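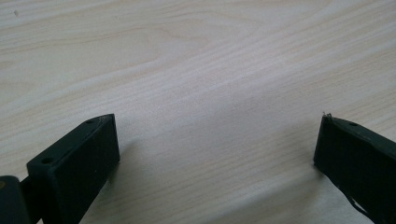 Folding a towel is a work of a few seconds, and still there are people who have done it for many years and do not agree how it should be done. I belong to these people. On this page I have collected my notes about the table and the towel. I always start with the table, and people laugh at this a little. But look at the lines in the wood: on the left they make long ovals and arches, and toward the right they become thin and lie close to each other. They run at an angle from one side to the other. If you take such a line as your guide for a straight fold, your towel will follow it and become crooked. I did this mistake for a long time before I understood where it came from.

My name is Bianka Jakab and I take care of the linen at the guest house Redonitz. English is my third language, so please excuse the places where I choose a strange word. The page is small, and I add to it when the season is quiet.

About the table

I like a light surface. A gray or dark towel shows its edges well on it, and a thread that came loose is found at once. For white towels the opposite is true, and for these I put a dark blue sheet on the table first. The sheet must be pulled tight, otherwise the towel takes the sheet with it when you turn it over.

The height is a question of your back. For me the correct height is where my wrists rest when my elbows are bent and the shoulders are down. My colleague Adom Sulemana is much taller and he puts two blocks under the legs when it is his turn. In the morning I take them away again. We have never spoken about it.

Rounded corners on a table are good. A sharp corner catches the loops of a terry towel, and one pulled loop becomes a long one if you don't cut it. Do not pull it out with the fingers. Cut it flat with small scissors and the towel will live for years.

Before folding I pass my hand over the whole surface. I am looking for dust and for anything sticky. A small dark point can be a part of the wood or it can be a crumb, and the hand knows this better than the eye.

About the towel

I make a difference between three types, and they want to be treated differently.

Terry is thick and forgives a lot. You can fold it badly and the pile will look acceptable, because the loops hide the small steps between the edges. It does not want to be pressed. If you press it, it comes back up after some minutes and the pile leans.

Flat woven cloth, the type for drying glasses, keeps every fold you give it, also the wrong ones. If it has been folded wrong and stayed in the cupboard for a week, you need an iron.

Knitted cloth is the most difficult in my opinion. It stretches in one direction more than in the other. When you hold it by the corners and lift, it becomes longer and narrower, and when you put it down it does not go back completely. So I lift it as little as possible. I slide it, and I let the table carry the weight.

Speckled cloth has one more problem. On a plain towel you see a shadow where there is a wrinkle. On black and white speckles this shadow is lost between the dots, and you must look from the side, low, with your eyes almost at the level of the table. Nii Wumbei showed me this and I do it now with all colors.

How I fold a narrow towel

Put it with the short side toward you. The hem that is more visible should be near you, so you have something straight to look at from the beginning to the end of the work.

Fold along the long direction first. Bring the right long edge over to the left one. Do not bring the corners only! If you bring the corners, the middle stays behind and makes a belly, and then you will push the belly away with the palm and the hem will move.

Hold the far end and make the near end flat. Then change. The far end will always be a little crumpled where you held it, and this is normal. You correct it at the last moment, with two fingers, from the middle to the outside.

Now you have a long strip. From here you can fold it in half and again in half, or in three parts. At Redonitz we fold in three because the shelves of the old cupboard are not deep. In a deeper cupboard I would fold in half, it is quicker.

At the end the hem should be inside and the closed fold should look to the front. When somebody takes one towel from the pile, he takes it by the closed fold and the others stay where they are. If the open edges look to the front, he takes one layer of one towel and the half of the next one.

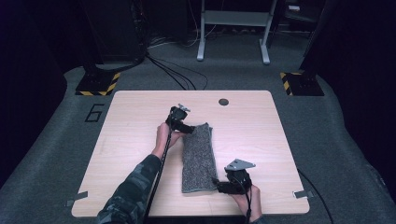 Kojo Acheampong wrote to me that he would never begin with the long direction. In his view a narrow towel should be folded across first, end to end, and only then along, because in this way the two hems lie on each other from the start and every error is visible immediately. He also says that with knitted cloth my method makes the strip longer each time, and that after some months the towels of one set are not the same length anymore.

I have thought about this for some days. About the hems he is right. When a hem has a darker band, as this gray one has at its lower edge, it is a good ruler, and with his method you have two rulers in one place. About the stretching I am not convinced. It depends on how you hold the far end. If you pull it to make it straight, yes, it will stretch. If you only keep it in its place, I don't see why it should.

We made a small test with the towels that go to the kitchen. Ewurabena Ayaaba folded one half of them in Kojo's way and I folded the other half in mine, from January until the spring. We wrote everything in the linen book. The number at the bottom of the last page is 2953 folded towels, of which 924 were knitted. The result was that I could not find a difference in length which I could trust. My measuring tape is a soft one and perhaps this kind of tape is also stretching. What I could see is that Ewurabena was finished before me on most days. She says this is her hands and not the method.

Some more notes to the same subject

A table that moves is worse than a table that is ugly. If the board is a separate piece, fix it at the front, on the left and on the right side. Tape is enough for light cloth. I use new tape when the corners of the old one begin to lift, because they will stick to the towel and leave gray dirt on it.

If your table has a round hole for cables, as many office tables have, keep the towel between the hole and yourself. A finger goes into the hole through the cloth very easily and then you have a small hat in the middle of your flat towel. I know one can buy a cover for it. I have lost two.

Carpet under the table is pleasant for the feet but it keeps the lint. With a hard floor you sweep and it's done. In our linen room we have tiles, in the winter they are cold, and Adom brought a rubber mat for everybody.

Sleeves should be pushed up or be tight at the wrist. A wide sleeve sweeps over the towel exactly when you reach to the far end.

What to read next

The older pages are still here. There is one about bed sheets with elastic corners, which I am planning to write again because the drawings are not clear. There is one about napkins for the breakfast room. The page about the cupboard has the plan of the shelves with all measures in inches, and the depth of the lowest shelf has been corrected.

From the guest book of this page

Nii Wumbei: I do the long direction first also, but I turn the towel and not myself. You wrote once that you walk around the table. Is this still so? It looks very tiring with a full basket.

Bianka: Yes, I still walk, but only with the bath sheets. The small ones I turn.

Ewurabena Ayaaba: Please write that the label must go inside. You forgot the label.

Bianka: The label goes inside. On the knitted ones I cut it off, it scratches and it makes one corner thicker than the other three.

Adom Sulemana: The blocks are behind the door if anybody is looking for them.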